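Unit 4 handout. Read before Monday's session; the worksheet is separate.

# Small-Item Storage and Stock Control in a Shared Office

## 4.1 Scope

This unit covers low-value consumables: pens, markers, erasers, labels, batteries, clips. Capital equipment and anything with a serial number belongs to Unit 6. Paper is excluded as well, as it is ordered by the pallet and follows a different cycle.

## 4.2 Terms

- **Bin**: the smallest container that has its own label.
- **Par level**: the quantity a bin should hold right after restocking.
- **Reorder point**: the quantity at which a new order is placed.
- **Lead time**: working days from order to shelf, including the day spent unpacking.
- **Mixed bin**: a bin holding more than one item type. Mixed bins are allowed at the point of use and not allowed in the stockroom.

## 4.3 Reorder point

The basic formula is

 R = (d × L) + S

where *d* is average daily use, *L* is lead time in working days, and *S* is safety stock.

Worked case: the Provholm office uses 2 markers a day. Its supplier, Jandport, has a lead time of 20 working days. With *S* set at 37, the reorder point is (2 × 20) + 37 = 77 markers. That safety stock covers almost 20 days of use, which is high. Part of the October worksheet asks you to argue for a lower figure.

Daily use must be taken from issue records. Purchase records overstate it whenever someone buys ahead of a price change.

## 4.4 Point-of-use containers

Open containers are preferred at the desk. A lid slows retrieval and hides the contents, and users tend to leave it off anyway. Clear plastic allows a check from the side. Low walls suit short items; pens need either a tray long enough to lie flat in or an upright cup. 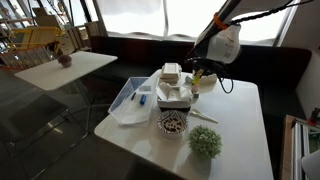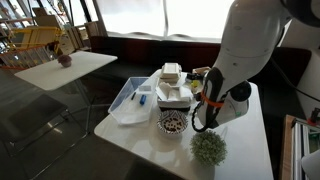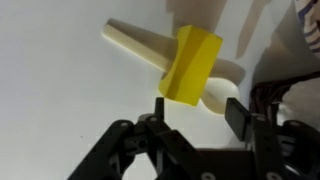 **Nathalie Penner**
Instructor, Office Operations

## 4.5 Labeling

Each stockroom bin carries one label with three lines: item name, reorder point, supplier code. Par level goes on the shelf edge — it changes more often than the other values, and shelf strips are cheaper to reprint. Do not write on the bin itself.

Point-of-use containers need only a location code. Listing the contents of a mixed bin is wasted effort.

## 4.6 Two-bin method

1. Fill two identical bins to the same level.
2. Issue from the front bin only.
3. When the front bin is empty, move the rear bin forward and place the order.
4. On delivery, refill the empty bin and set it at the rear.

The quantity in one full bin must be at least *R*. If it is less, the method fails during any late delivery. Singhal reorders this way for all items except batteries, which are dated and must be rotated by hand.

## 4.7 Common errors

- Counting point-of-use stock toward *R*. It is already issued.
- Using calendar days for *L* and working days for *d*.
- Merging two half-full bins without updating the count sheet. The Clalus case in the reader covers this — see the second table.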